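Oktober, abends, kurz nach zehn

Ich sitze im Bett, habe die Wärmflasche an den Füßen und müsste längst schlafen, aber wenn ich jetzt nicht aufschreibe, wie der Tag war, dann mache ich es wieder nicht, und dann steht in diesem Heft von September bis Weihnachten genau ein Eintrag. Wie letztes Jahr. (Der war über einen Zahnarzttermin.)

Also. Heute war der Tag, an dem das Besprechungszimmer drankam. Ich hatte es mir schon seit dem Sommer vorgenommen, und Ishbel hat mich beim Mittagessen jede zweite Woche daran erinnert, mit diesem Blick über die Suppe hinweg. Nächste Woche kommen die Leute von Grotesar zu uns, und Ishbel meinte, so könne man niemanden hineinlassen, da denke ja jeder, wir würden dort wohnen. Womit sie recht hat. Irgendwie ist das Zimmer über die Monate zu dem Ort geworden, an dem man Dinge ablegt, die man gerade in der Hand hat. Man geht rein, setzt sich, trinkt seinen Tee, steht auf, und der Becher bleibt. Ich nehme mich da überhaupt nicht aus!

Ich war früh da, noch vor allen anderen, und habe mir erst mal einen Kaffee gemacht und ihn im Stehen am Fenster getrunken. Draußen war alles nass und still, die Kastanie auf dem Hof hat fast nichts mehr dran. Ich mag das ja, wenn das Haus noch so still ist und nur die Heizung klopft. Dann kam Greer, tropfend, mit dem Fahrradhelm unterm Arm, und hat gefragt, ob sie helfen soll. Greer Lamont ist seit dem Frühjahr bei uns und fragt das immer noch jeden Morgen, obwohl sie selbst genug zu tun hat. Ich habe gesagt, sie soll mir die Kiste aus dem Kopierraum holen und sich dann bitte um ihre eigenen Sachen kümmern. Die Kiste hat sie geholt. Um ihre eigenen Sachen hat sie sich nicht gekümmert, sie blieb dann bis halb elf bei mir, und es war eigentlich ganz schön.

Angefangen haben wir mit dem Schrank. Großer Fehler, im Nachhinein. Einen Schrank sollte man sich aufheben, bis der Rest fertig ist, sonst liegt alles, was drin war, auf den Stühlen und man hat mehr Unordnung als vorher. In dem Schrank waren: drei Verlängerungskabel, die Weihnachtslichter von vor zwei Jahren, ein Karton mit alten Prospekten von Zodero (die Firma, die uns damals die Stühle geliefert hat und mit der Morven sich so furchtbar gestritten hat), eine Tüte Teelichter und ein einzelner Gummistiefel, Größe 42. Den Stiefel habe ich vor die Tür gestellt. Vielleicht erkennt ihn ja jemand wieder.

Die Prospekte sind alle ins Altpapier gegangen. Zwischen ihnen lag auch noch die Rechnung für die Stühle, 1.716 Pfund, und ich musste mich kurz auf einen davon setzen. Für das Geld knarzen sie ganz schön.

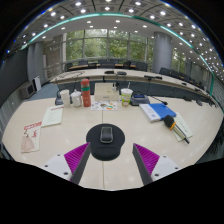

Den Tisch mag ich übrigens sehr, das wollte ich schon lange mal irgendwo festhalten. Er ist das einzige Möbelstück im ganzen Haus, bei dem ich damals mitreden durfte, und ich habe so lange auf die geschwungene Form bestanden, bis Senga die Augen verdreht und unterschrieben hat. Wenn das helle Holz frei ist, wirkt der ganze Raum gleich doppelt so groß. Nur war es eben nicht frei: Hinten am Rand stand die ganze Reihe, der hohe weiße Pappbecher, daneben der weiße Becher mit dem Knubbel auf dem Deckel, dann die korallenrote Flasche, die alles andere überragt, und der cremefarbene Kasten. Dazu das Papier. Der Zettel mit dem roten Balken oben, der blassgrünliche, der schief dalag, und das bunte Blatt mit den Bildchen, quer über die Fuge im Tisch. Über diese Fuge könnte ich auch noch einen eigenen Absatz schreiben, so viele Krümel, wie ich da schon herausgekratzt habe. Mit einem Zahnstocher! Greer hat mir zugeschaut und gesagt, dafür gebe es doch bestimmt ein Werkzeug. Ja, habe ich gesagt, den Zahnstocher.

Mit dem Papier bin ich streng gewesen. Die Blätter kamen alle auf einen Stapel, und den habe ich Senga auf den Schreibtisch gelegt, mit einem gelben Zettel drauf: Was bis heute Abend nicht abgeholt ist, fliegt. Sie kam dann auch sofort angelaufen, Senga Gillies hebt ja alles auf, ich glaube, sie hat noch die Speisekarten von unserer ersten Weihnachtsfeier. Wir haben eine Weile verhandelt. Das bunte Blatt wollte sie unbedingt behalten, es sei so fröhlich, und jetzt hängt es an der Tür der Teeküche, mit einem Magneten in Form einer Zitrone. Von mir aus. Der Rest durfte weg, nachdem sie jedes einzelne Blatt noch einmal umgedreht und die Rückseite angeschaut hatte.

Die Becher waren schneller erledigt. Den aus Pappe in den Müll, den weißen mit Deckel in die Spüle, und dann ging die große Befragung los, wem die rote Flasche gehört. Ich bin damit einmal durchs ganze Haus gelaufen wie mit einem Pokal. Morven nicht, Greer nicht, Ishbel auch nicht, die trinkt sowieso nur Tee. Am Ende war es Jeanie Moncrieff aus dem oberen Stock, die sie seit zwei Wochen vermisst und zu Hause schon ihren Sohn verdächtigt hatte. Sie hat sich so gefreut, dass sie mir nachmittags ein Stück von ihrem Ingwerkuchen heruntergebracht hat. Ein riesiges Stück! Ich habe Greer die Hälfte gegeben. Na gut, ein Drittel.

Das Mauspad mit der Handauflage habe ich liegen lassen, das bleibt da. Morven Hepburn besteht darauf. Sie sitzt bei den langen Sitzungen immer an dem Platz und hat es mit dem Handgelenk, seit sie im Sommer den ganzen Zaun allein gestrichen hat. Ich habe es nur abgewischt und ein bisschen gerader hingelegt, und später hat sie es wieder schief geschoben. Das ist wohl so eine Sache zwischen uns beiden.

Dann das Wischen. Ich hatte extra dieses Mittel von Cullness besorgt, das Ishbel mir empfohlen hat, weil auf hellem Holz angeblich alles andere Streifen macht. Es riecht nach Orange und ein kleines bisschen nach Schwimmbad. Zwei Tropfen auf den feuchten Lappen, steht auf der Flasche, und ich habe natürlich mehr genommen und musste dreimal nachwischen. Ein Ring von irgendeiner Tasse geht nicht raus, der ist ganz vorne an der Rundung. Ich habe es mit Zahnpasta versucht, das hat meine Mutter immer gemacht, aber bei meiner Mutter war der Tisch dunkel und man hat vermutlich einfach nichts gesehen. Morgen probiere ich es noch mal mit Öl. Oder ich stelle eine Pflanze drauf. Die kleine aus meinem Büro könnte da gut hin, sie bekommt bei mir sowieso zu wenig Licht und lässt schon wieder die Blätter hängen.

Mittags gab es Linsensuppe, ich war so hungrig, dass ich zwei Teller gegessen habe. Ishbel hat erzählt, dass sie über den Winter vielleicht doch noch den Teppich im Flur austauschen lassen will, sie hat ein Angebot über 594 Pfund bekommen und findet das frech. Ich finde es gar nicht so schlimm, wenn ich an die Stühle denke, habe aber lieber nichts gesagt. Danach haben wir noch lange über ihre Schwester geredet, die jetzt wirklich nach Orkney zieht. Mit drei Katzen auf der Fähre. Ich würde sterben.

Nachmittags habe ich den Schrank wieder eingeräumt, mit Kisten diesmal und mit Schildern. Kabel links, Papier und Stifte in der Mitte, das Geschirr für Gäste oben. Die Schilder habe ich von Hand geschrieben, das Beschriftungsgerät druckt nur noch die obere Hälfte der Buchstaben. Um 5 war ich fertig, mir tat der Rücken weh, und draußen war es schon fast dunkel. Ich habe noch einmal das Licht angemacht und mich für ein paar Minuten an den Tisch gesetzt, nur so, mit den Händen auf dem Holz. Es roch nach Orange. Richtig schön war das.

Und dann kam Morven herein, mit ihrer Teetasse, hat sich umgeschaut, gesagt: »Oh, hier ist ja Platz!«, und die Tasse abgestellt. Ohne Untersetzer. Ich habe sie nur angeguckt, und sie hat sie ganz langsam wieder hochgenommen.

Für morgen, damit ich es nicht vergesse: Untersetzer kaufen, am besten die aus Kork, die Leung in der Auslage hatte. Öl mitnehmen. Jeanie nach dem Kuchenrezept fragen, da war irgendwas mit Orangenschale drin, oder ich hatte den Geruch noch in der Nase. Den Stiefel wieder reinholen, falls es regnet, der stand vorhin noch draußen. Und meine Mutter anrufen, sie hat zweimal auf den Anrufbeantworter gesprochen und klang beim zweiten Mal schon etwas spitz.

Die Wärmflasche ist kalt. Licht aus.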